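Getting on the Parish Council Ballot in Condaldale

I put my papers in on Monday for the parish council seat in Condaldale, and a few people have asked how it works. 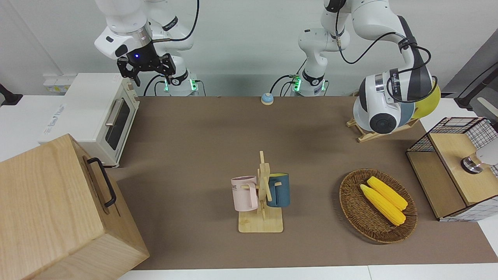
Do you need to belong to a party to stand? A candidate can run with no party at all, and most of the people on our last ballot did.

The form itself is short. You need your name as you want it printed, your home address, and signatures from 20 registered voters who live in the ward. I collected 26 in case some got thrown out, and two were, both for people who had moved and were still registered at the old place. Ask people for their address as it appears on the register before they sign. I would have saved myself a second trip down Nieminen Road.

The filing fee is $80. You get it back if you withdraw before the deadline, but not after. I paid by check at the counter. The online page kept timing out on me and I gave up on it.

Spending is capped at 3,000 dollars for a ward seat, and I won't get near that. So far I have paid Zadetti for one run of leaflets - black ink, folded once - and that is the only bill. You have to keep every receipt, including for stamps.

The part I am least ready for is the candidate evening in the Furkano building. It starts at 7 p.m. and each of us gets four minutes, then written questions. I expect most of them to be on the bus route and the parking by the school. I have an opinion on the bus. I am still reading up on the parking.

If you want to vote by mail, the request has to be in before the end of the month. The clerk's office has the forms on the front desk.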